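Taredar Table Clearing Challenge

The Taredar Table Clearing Challenge, usually shortened to Taredar, is a student robotics competition in which teams program a robot arm to clear a table after a meal. It grew out of a course project at Oyelaran College and is now open to teams from other schools. Its organizers describe it as a test of "household-ready" robotics. That description has been disputed, including by people who have entered.

Background

The contest began as the final assignment in a one-semester course taught by Musa Onyeka. Students were asked to make an arm pick up dishes, food and trash from a table and put each thing where it belonged. The first version used wooden blocks painted in different colors. Onyeka dropped the blocks after one year, writing in the course notes that the students "had solved blocks and learned very little about tables."

The move to plates, bowls and food shapes made the task harder and the results worse. In the first open round, held in July, 9 teams entered and 2 finished a full table within the time limit. The organizers' report called this a success. It did not say how many items the two finishing teams had dropped, and the scoring rules of that year did not require anyone to record it.

Format

Each team gets a table set by the judges and a fixed time to clear it. Dishes go to one side, food that counts as uneaten goes into a bin, and scraps go into another bin. Bottles and other containers have to be moved without being tipped over, unless they were lying down at the start. Teams may not touch the table once the clock is running.

Points are given for each item placed correctly. A dropped item costs points only if it leaves the table. Critics of the rule have pointed out that an arm can therefore knock over half the setting and still post a good score, and that a person who cleared a table this way would not be asked to do it again.

Practice runs are not scored and usually deal with one kind of item at a time. Teams spend much of this time on reaching and gripping, and much less on deciding what goes where, although the second part carries more points. Thin and floppy shapes have a poor reputation among entrants. A banana peel, spread open, offers a gripper several places to take hold, and a hold that is good for one strip may do nothing for the rest. Ketchup bottles, bowls and halved fruit are also regular practice items.
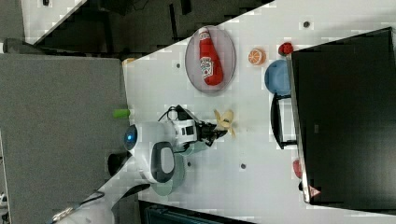
Software and equipment

Most teams train their arms from demonstrations. A student guides the arm through the job many times, the movements are stored, and a program is fitted to them. One entrant, Destex, reported using 276 demonstrations for its first open round. Another, Pilitel, claimed 2,000 and finished below Destex. Neither team published its data, so it is hard to say what the difference means. Pilitel's own write-up blamed lighting. The judges' notes for the same run mention a bowl that the program tried to pick up from the wrong side several times in a row.

Teams may bring their own arm or use one supplied by the college. There is no limit on what a team may spend, which smaller clubs have complained about. Onyeka has answered that money has not bought anyone a win so far. With so few rounds held, that is thin evidence – and it does not deal with the hours of practice that a club gains by owning its equipment all year.

Criticism

The most common complaint concerns what the contest is said to prove. Promotional material for the open round stated that the winning program was "ready for the home." The winning run took place on a table whose layout had been shown to the teams beforehand, with items they had practiced on. A former entrant wrote in a student newsletter dated 4 January 2019 that her team's arm had worked well until a judge moved a plate by the width of a hand, after which it kept closing its gripper on air.

The organizers later agreed to keep part of the setting secret until the start of each run. They did not agree to repeat runs, citing the schedule, so a team's place still rests on one attempt. A team that would fail nine times in ten can win if the tenth comes on the right afternoon.

Supporters say that these faults are normal for a young contest, and that students learn from failed runs in any case. The course reports do suggest this. Final papers from the plates-and-food years spend far more space on what went wrong than those from the year of the blocks, and several were used to rewrite the lab manual. Whether the contest itself is needed for that, or only the course, is a question the reports leave alone.

Later changes

The rules have since added a penalty for pushing items across the table without picking them up. A proposal to score spilled liquid was put off, as the supplied arms are not protected against it, and cups are placed empty. The phrase "household-ready" remains in the contest's description.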